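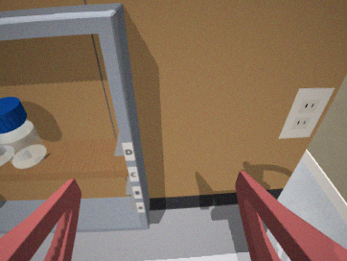 A jar on an open shelf.

I have been meaning to write something in defence of the village shop ever since ours in Bovlow cut its hours, and as I have now had the same argument at two separate dinner tables I may as well set it down properly and be done with it.

My view, for what it is worth, is that a small shop should be allowed to be small. We ask such a lot of these places. We want them open early and late, we want fresh coriander on a Sunday evening, we want the prices they charge at the big supermarket out at Drorville, and then we drive to Drorville anyway and pop into the village for a stamp. I include myself in this. For years my weekly spend at the Bovlow shop would hardly have paid for the lights.

What changed my mind was a winter with a bad hip and no car. I walked down most mornings (slowly, and grumbling) and found that I could live very well on what was there. It wasn't exciting. There was one sort of rice and one sort of mustard, and if the mustard had gone you waited until the van came. But I stopped throwing food away, and I stopped coming home with things I had never meant to buy.

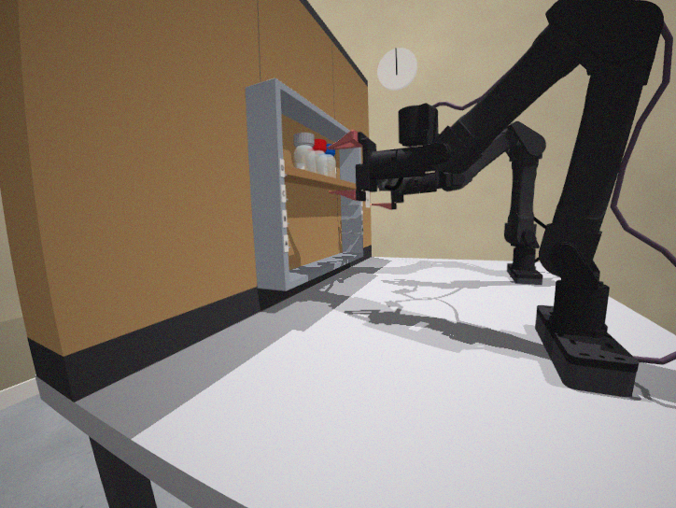 Séverine Langlois wrote to me after I said as much in the parish newsletter, and she was quite cross. It was all very well for a retired person with time on her hands, she said, but she had three children and a job in Markness, and a shop that shut at four was no shop at all to her. She reckoned her family basket came to £80 at Drorville and would be well over a hundred in the village, and she asked whether I was offering to pay the difference.

I wasn't, and I think she is right about the hours. A shop that closes before people get home from work has more or less chosen its customers, and I would happily see ours shut all morning on a Tuesday if it meant the door was open until seven.

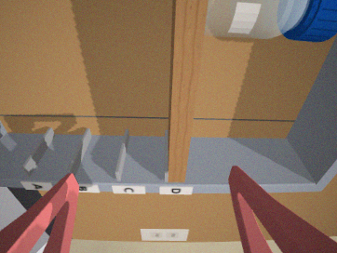 Shelf space, divided into compartments.

On the money I am less sure. My own bus fare and the odd cake in the Drorville café used to go quite unnoticed in my sums, and I suspect other people's petrol does too. Still, I don't want to lecture anybody with school shoes to buy.

Where I do dig my heels in is over choice. My sister is forever telling me about a place that stocks 33 kinds of jam, and I can only say that I have never wanted more than two – and one of those is marmalade. 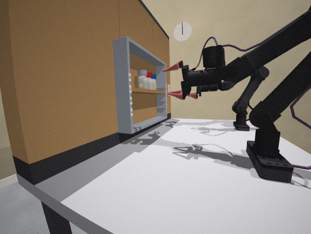
Bottles in a row, with room to spare.

So by all means let us badger the shop about its closing time. I shall be doing so myself in September, when the new hours come up for review, and I hope Séverine will come along and be cross in person. In the meantime I am down there most mornings, and the mustard is back in.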